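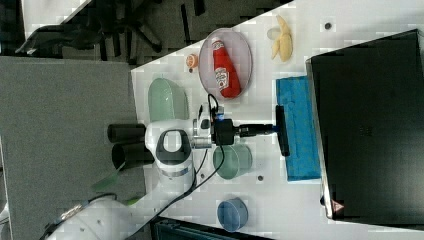
Figure 3. Tabletop station during a contact trial, with the gripper fingertips on the left edge of the blue sponge.

4.2 House rules for shared tabletop work

The rules we set out in this section grew out of daily use, and we are very pleased with how well they have travelled between the two sites. The first draft came from the Murkent lab and ran to 18 items. Eirlys James then spent most of September at the Fendton site, watching operators work and striking out anything that people agreed with but never did. What was left fits on one sheet of paper, and operators can recite it, which was more than we had hoped for!

The rules fall into 3 groups: what may be on the table, where the arm may go, and what gets written down. On the first, we allow ordinary household things (cups, bowls, a plate, a sponge, food) and we want them in uneven, lived-in layouts. A tidy grid of objects makes for dull trials. Laptops may share the table as long as they stay outside the marked reach of the task, and the operator names any such item aloud before the arm is enabled. Fresh food goes in the bin at the end of each block, whatever its colour.

For contact with soft objects we follow the Krishnan checklist, with one change. The original asks the operator to confirm contact by eye from a standing position. We ask for the wrist view as well, with both views saved under the same trial name. This small habit has been wonderfully useful when we go back over a trial that two reviewers scored differently. 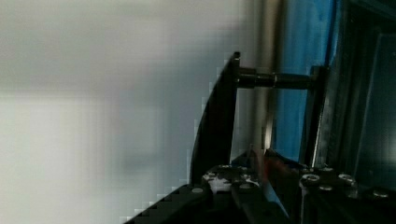 Wrist views also have their own rule, which Esperanza Dunleavy proposed and which we now consider the best on the sheet. Every view is kept, including those where the background is soft or the object of interest is out of sight. Reviewers mark such views "no call" and move on. Before this, people at each site were quietly throwing away views they found unhelpful, and the two sets could not be fairly compared. Across the 179 trials reported here, no view was removed from the record.

Fastener checks are done by hand at the start of a block, with the arm powered down. The operator goes over each screw on the gripper base and signs the sheet. We tried checking every 12 trials and found that it broke up the work too much, so the check now happens once per block and again after any hard contact with the table.

The Starell group has since asked to use the sheet on a bench with a very different layout. We are keen to see which rules survive the move. Our guess is that the laptop rule will need rewording, as their control station sits behind a screen, while the record-keeping rules should carry over as they stand. The full sheet is given in Appendix B, with the struck-out items left legible.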